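27/01/2023
By the Flistivbridge evaluation desk

Progress report: review of the Matei hand-held gripper kit

Work since the November report has moved from bench checks to use by ordinary staff at the Flistivbridge site. The kit under review is the standard Matei package: hand-held gripper with built-in camera, charging dock, carrying case and a one-year software licence. The Golville lab has a second kit on the same terms and will report separately.

Recording. The target for this period was 2,000 usable demonstrations. The total at close was 2,103, all of them handling tasks with cloth and small household goods. A further 600 were rejected by the kit's own quality check, mostly for lost tracking. Cloth tasks lose tracking more often than rigid ones. The supplier puts this down to fabric covering the lens during a lift, and our logs agree.

Hardware. The trigger spring on our unit weakened and was replaced under warranty. The finger pads wear at the inner edge and need changing sooner than the manual states. Battery life meets the published figure when the preview stream is off; with the stream on, it does not cover a full session. No faults were found in the camera or the housing.

Software. Version 5 of the desktop tool fixed the export fault noted last time. Upload is still slow on the Flasville link -- large sessions are now left to run overnight. Time stamps between gripper and server match to within the limit set in the test plan. Face blurring is applied before export and cannot be turned off by the operator, as the funding terms require.

Training. New operators reach a steady pace after one morning. The printed guide is clear on grip and wrist angle but weak on calibration, and we have sent the supplier a marked-up copy.

Cost. Spending is within the agreed budget. Spare pads were not in the original quote and will be charged to consumables.

Next period: repeat the cloth tasks with the wide finger set, compare rejection rates with Golville, and give a recommendation on purchase -- or on extending the hire.
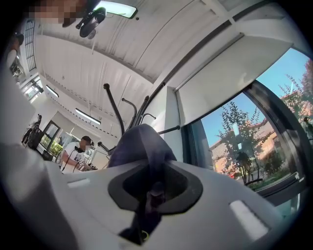

Dark navy fabric at the gripper, with the black rack behind it.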